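Tretgate Hardware to Open Mondley Distribution Center in February

MONDLEY, Oct 3, 2018 - Tretgate, a supplier of bolts, washers and small fittings to independent hardware stores, will open a distribution center in Mondley in February. The building will take over all order picking and shipping now done at the company's older warehouse on Trirketti Road, where the lease ends the same month.

The new center will stock 1,635 product lines, including the full range of loose fasteners that Tretgate sells by weight. Stores that order before noon will have their goods shipped the same day. The minimum order stays where it is, and account numbers will not change.

All 33 employees at Trirketti Road have been offered positions in Mondley. The company also plans to hire 19 more people for picking, packing and driver jobs. Applications open in the new year through the Tretgate office.

Tretgate will use the move to change how it packs small orders. Bolts and washers of matching size, which are now listed and bagged separately, can be ordered together in one bag under one part number. Stores will still be able to buy each item alone. The change covers metric and inch sizes in zinc-plated and stainless steel.
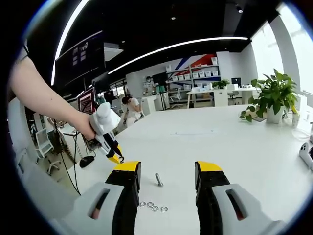 Eamon Scanlon said that customers had been asking for matched bags for years, and that his own counter staff lost time every day hunting for the right washer after the bolt had been found. He added that he would like to see the same done for wood screws and wall anchors. Tretgate has not set a date for either.

Prices for matched bags will be listed in the winter catalog, which goes out to account holders ahead of the opening. Stores that carry old stock can keep selling it under the current part numbers. Returns of unopened bags will be accepted at Trirketti Road until the warehouse closes, and at Mondley after that.

The building was fitted out by Mac an tSaoi, a local contractor. It has a trade counter at the front, open to account holders and to the public, with parking on the east side. Trucks will enter from the rear.

"We ran out of room at the old place a long time ago," said Declan Mac Suibhne, general manager of Tretgate. "Some of our stock has been sitting in a second building across the road, and every order that needed something from there took longer to get out."

Tretgate supplies 300 stores. Deliveries will continue on current routes through the move, and any store whose delivery day changes will be told in writing.

Questions about accounts or deliveries should go to the Tretgate customer desk. Press questions should be sent to Declan Mac Suibhne at the company's main office.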